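Media, State and Supply – Course Handout, Unit 5
Government Advertising and the Local Press

Read before the seminar. Bring the budget table from Unit 3.

1. What the unit covers

Unit 3 dealt with licenses. A license is a visible kind of control: there is a paper, a date, and an office that can say no. Government advertising is harder to see. The state buys space in newspapers for legal notices, tenders, health campaigns, vacancy lists and holiday greetings from ministers. Somebody decides which papers get the money, and in many countries the decision is not explained in writing.

The reading looks at one region with one large town, Plurkdale, and three papers that used to share the public notices. By the end of the unit you should be able to describe how the money moves, say what counts as evidence of favoritism, and explain why a fall in ad income does not prove anything by itself.

2. Key terms

Official notice. Text that a public body must publish by law, such as a land sale, a court summons or a planning change. The body has no choice about publishing but often has a choice about where.

Discretionary advertising. Everything else a public body pays to place. Campaigns, congratulations and supplements belong here.

Rate card. The published price for space. Governments often pay full rate card while private shops bargain, so a page sold to a ministry can be worth more than the same page sold to a supermarket.

Placement agency. A firm that books space for the state. In the Plurkdale case the firm is Voner, which took over bookings from the separate departments in May.

3. The Plurkdale case

Before the change each department booked its own space. The habit was to split notices between the Delovel Courier, the Steyn Gazette and the Plurkdale Record, mostly by circulation. It was slow and departments paid late, but every paper could guess its share for the year.

After Voner took over, the Record received 3 pages of public notices in a quarter. It had run 63 in the same quarter the year before. Its circulation had not changed much. The Courier's share went up, and the Gazette's stayed nearly level. The Record had spent the spring reporting on road contracts, and its editors said that this was the cause. The regional government said the new system measured "reach and suitability" and that no paper was being punished.

Note what we do not have. There is no leaked instruction and no minutes. The scoring sheet was never released. The Record cut two sections and moved printing from six days to four. The government then pointed to the smaller paper as a reason for its lower score.
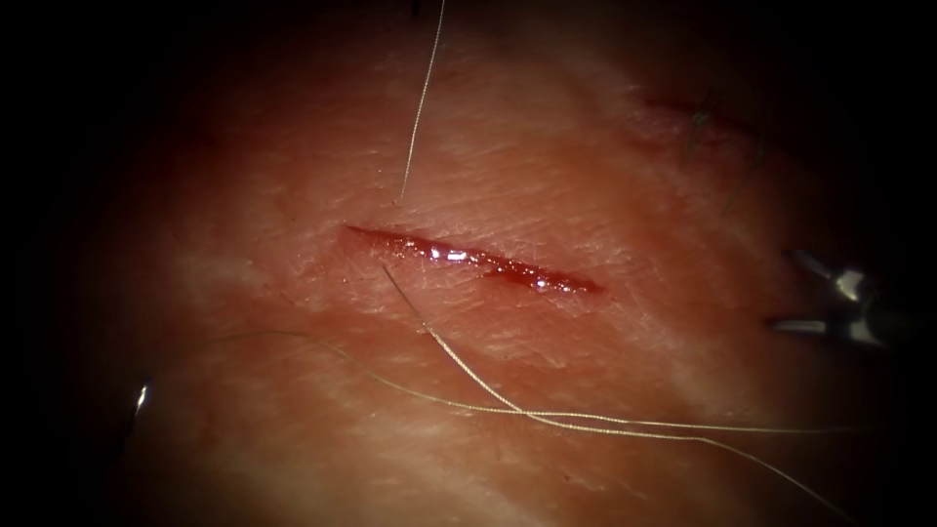
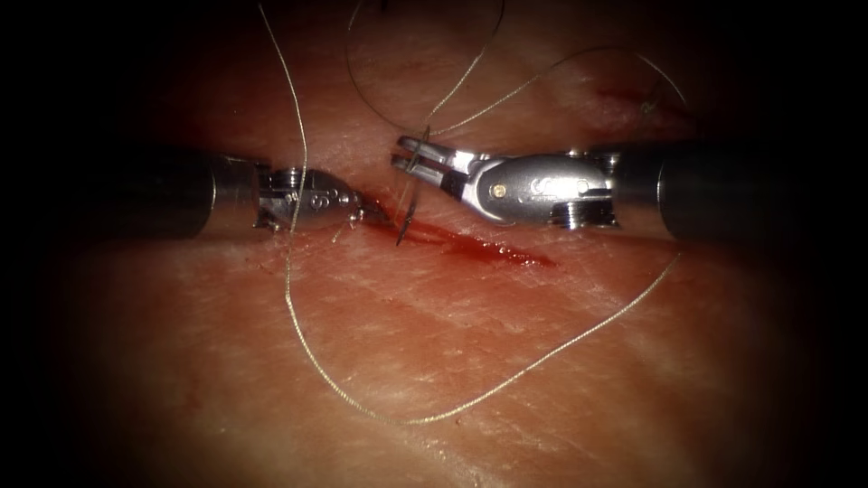 The Record asked readers for their views on whether it should go on taking state advertising at all, and one letter, signed only "A subscriber in Steyn," argued that it should. The writer said that the notices were paid for by taxpayers and belonged in front of taxpayers, whichever paper they happened to buy, and that a paper which refused them would be doing the government a favor. The writer added that he or she had missed a planning notice for the next street since it appeared only in the Courier, which few people in Steyn read.

Keep this letter in mind. Most debate on the topic is about the income of newspapers. The subscriber is talking about the notice itself and who gets to see it.

4. Three ways to read the evidence

Punishment. The timing fits: critical reporting, then the drop. A weak point is that Voner took over in the same period, so two things changed at once.

Bad design. A score based on "suitability" may favor large general papers with no one intending it. If so, other small papers should have lost too. The Gazette is small and did not.

Savings. The government said that it wanted fewer, larger placements. Check this against the budget table. Total spending went up.

You may combine these – a badly designed system can also be used against someone – but say which evidence supports which part.

5. Questions of method

Count pages and money separately. Color pages, back pages and weekend pages cost more. Use at least four quarters, as election periods distort the figures. Where the state will not publish its spending, researchers measure ads in the printed paper with a ruler and multiply by the rate card. This overstates the sum if discounts were given, so state it as a ceiling.

6. Assignment

Write 200 words on one proposed remedy: a fixed formula based on circulation, an independent placement board, or a public website for all notices. Say who would gain, who would lose, and how a government could still get around it. Hand it in at the start of the next seminar.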